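Chapitre 6
Les mises à jour, ou comment un objet change d'avis pendant la nuit

Objectifs du chapitre
Distinguer micrologiciel et application compagnon
Lire une note de version sans s'endormir
Évaluer la durée de vie d'un objet connecté

Un mardi matin, Eugénie Chauvin demande à sa cafetière un expresso, et sa cafetière lui demande d'accepter de nouvelles conditions d'utilisation. La machine a été achetée, payée, détartrée. Elle fonctionnait la veille au soir. Pendant la nuit, elle a téléchargé une nouvelle version de son micrologiciel, puis redémarré, et elle attend maintenant une signature. Eugénie, qui enseigne le droit des contrats, lit les 27 pages. Elle boit du thé.

L'anecdote est bénigne, mais elle contient à peu près tout ce dont nous aurons besoin. Un objet connecté se compose d'un matériel, qui vieillit comme n'importe quel grille-pain, et d'un logiciel, qui vieillit selon l'humeur de son fabricant. Le premier appartient à l'acheteur. Le second lui est concédé, en général par une licence que l'on accepte d'un pouce distrait, debout dans la cuisine.

Nous appellerons micrologiciel le programme stocké dans l'appareil lui-même, et application compagnon celui qui s'installe sur le téléphone. Les deux se mettent à jour séparément et ne se préviennent pas toujours. Le thermostat Plirano, que nous suivrons tout au long du chapitre, a ainsi passé un mois de janvier entier à afficher des degrés Fahrenheit à des clients lyonnais, parce que son application avait une version d'avance sur lui. Le service d'assistance recommandait de patienter. Il recommandait aussi de se couvrir.

Pourquoi mettre à jour, dans ces conditions ? Parce que l'autre solution est pire. Une serrure qui ne reçoit plus de correctifs reste une serrure, à ceci près que son mode d'emploi circule chez des gens qui n'en possèdent pas. La section 6.2 étudie le cas de la société Havura, dont les 900 premières caméras partageaient un même mot de passe d'usine. L'ingénieure Efua Eshun, chargée du correctif, l'a écrit en une soirée. Il a fallu beaucoup plus longtemps pour convaincre les propriétaires de l'installer, le message d'alerte ayant été rédigé par le service marketing, sous le titre « Du nouveau pour votre tranquillité ! ».

Reste la question de la fin. Combien de temps un fabricant doit-il entretenir ce qu'il a vendu ? Baltazar Xolalpa propose de l'imprimer sur l'emballage, à côté du poids net. L'idée a le mérite de la simplicité et n'a séduit, pour l'instant, aucun service commercial. Nous y reviendrons en section 6.4, avec un exercice : retrouvez chez vous la boîte d'un appareil connecté et cherchez-y une date de fin de support. Prévoyez une loupe.

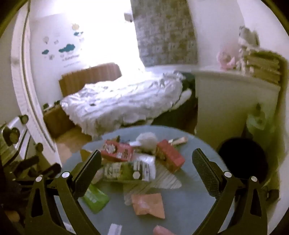 Avant d'en arriver là, il faut comprendre par quel chemin une mise à jour parvient jusqu'à l'appareil, et qui, en route, vérifie sa signature. C'est l'objet de la section 6.1.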